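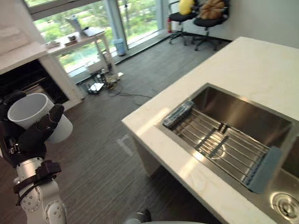
Home | Projects | Reports | Downloads | Contact

We use cookies to measure traffic on this site. Accept / Settings

Stakeck: Setup and Maintenance of a Kitchen Manipulation Cell
Student project report, 27 October 2020

1. Scope

The report covers the commissioning and routine care of the Stakeck cell at the Rirnska lab. The cell handles cups and plates at a sink and a dish rack. Task planning is described in a separate report by the Tirer group.

2. Wrist and gripper checks

The wrist housing is wiped with a dry cloth before each session. Dust on the housing or on the fingers is removed first, then the textured pad and its pegs are inspected for wear. A finger with light scuffs stays in service. A finger with a crack or a loose mount is replaced, and the open and closed positions are taught again. Wrist screws are retightened every 37 operating hours. The last full check, in April, produced 5 entries in the log, all for screws.

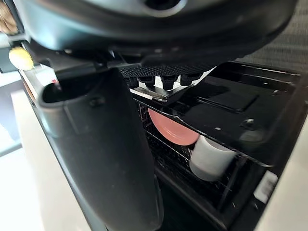 3. Base position and calibration

The base is parked against floor marks and the joints are homed. The counter plane is then measured at three points. If the fit error exceeds the limit in the Sabatier configuration file, the base is moved and the measurement is repeated. Parameter 361 stores the accepted height offset.

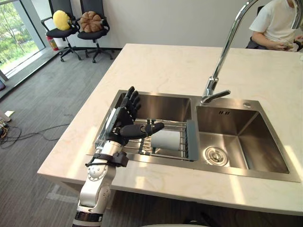
Hand-to-rack clearance is the most sensitive value in the cell. An offset error at the base grows along the arm and appears as a height error at the fingertips. The clearance is checked with the hand posed just above the rack in the left basin, thumb out over the white cylinder, and the strap near the wrist is checked in the same pose. Any loose cord there is secured before the speed limit is raised. The values are saved under a new file name and the old file is kept.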